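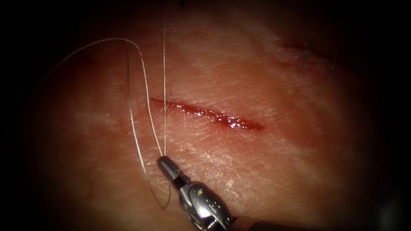
Several teams that tried the early builds told Rudano the same thing: the planner was good enough, but they could not see why it had chosen a particular path for the thread, and until they could, they would keep tuning by hand. Tidisance put it more bluntly in its written comments, saying that a suturing planner without a readable log was of no use to a research lab.

Version 2 of Bondora, released this October by Rudano, is largely a response to those comments. Bondora is a software package for research groups working on automated and semi-automated suturing with robotic instruments. It covers thread perception, needle driver motion planning, and the tools used to record and review a run. It is for laboratory research only and is not cleared for use on patients.

What is new in version 2

The main change is in how the software keeps track of suture thread. Thread is thin, it reflects light unevenly, and it crosses over itself. Earlier versions of Bondora looked for the thread again in every image and joined the pieces afterward. That worked on a taut strand and failed often on a slack one. When a loop hung close to the instrument, the old tracker could swap two strands and hand the planner a thread that did not exist.

Version 2 keeps a running model of the whole thread from one image to the next. Each strand carries its own confidence value. Where strands meet at the jaws, the software holds more than one possible ordering until later images settle the question. If they do not settle it, the planner is told so and will not plan a pull on that strand.

Rudano tested the tracker on 1718 recorded suturing segments. Strand swaps fell in 80 percent of the segments where the previous version had produced them. The remaining cases are mostly segments where the thread runs into the dark outer part of the endoscope view, and work on those is continuing.

Planning and the decision log

The planner now writes a decision log as it runs. For every motion it lists the candidates it considered, the one it picked, and the constraint that ruled out each of the others. Entries are plain text and can be searched. They are tied to the recorded video, so a user can click on an entry and go straight to the matching image.

Constraints can be edited in a single settings file. Users can set limits on thread tension, on the distance between the jaws and the wound edge, and on wrist angle. Changes take effect at the next planned motion - there is no need to restart the session.

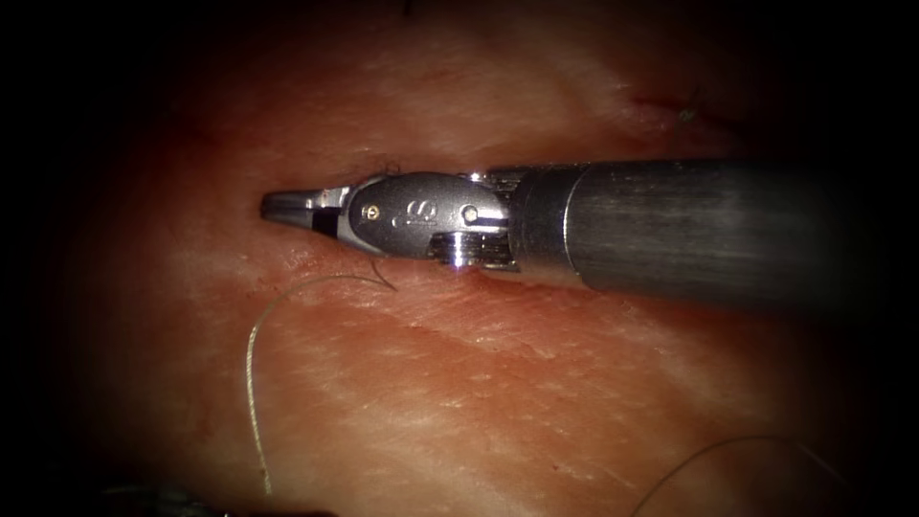
Idle behavior has been rewritten as well. In version 1, an instrument with nothing in its jaws was treated the same way as one holding thread, and the planner spent a good part of its time working out moves for it. Version 2 has a separate idle state. The software keeps watching loose thread on the tissue and updates the model, but it plans nothing for the instrument until a grasp is requested by the operator or by a script.

Tissue handling gets a smaller update. The surface model now separates shallow folds from cuts, using both shape and color. Older versions confused the two on wet surfaces, where small bright reflections break up the edge of a fold. Users who trained their own surface models for version 1 can load them in version 2 after running the conversion tool supplied with the package.

Review tools

The review application has been redesigned around the log. It shows the video, the thread model and the decision log side by side, and any of the three can be hidden. Segments can be tagged, cut and exported for training. A new comparison mode plays two runs of the same task together and marks the point where the plans first differ.

Hegde, which has used Bondora since the first release, supplied many of the recordings used to check the comparison mode. Its engineers also wrote the new import script for older recordings, now included in the standard install. Hegde reports that sorting a set of 132 runs, previously a job of several days, now fits into one.

Known limits

Bondora 2 tracks one suture thread per instrument reliably. Additional loose threads in view are detected and labeled but are not given a full model. Very pale or translucent thread on a wet surface still produces low confidence values, and users should expect the planner to stop and ask more often with such material. Hair and stray fibers can be mistaken for short thread ends. A filter for these is included but is turned off by default.

Availability

Bondora 2 is available now to current license holders at no added cost. New academic licenses can be requested through the Rudano website. The package includes 98 sample segments with logs, a user guide, and the conversion tool for version 1 models and settings.

Version 1 will receive fixes for one more year. Rudano advises groups in the middle of a study to finish it on version 1 before moving over, as the two versions do not produce comparable logs.

About Rudano

Rudano develops perception and planning software for robotics research. Its products are used by university labs and instrument makers.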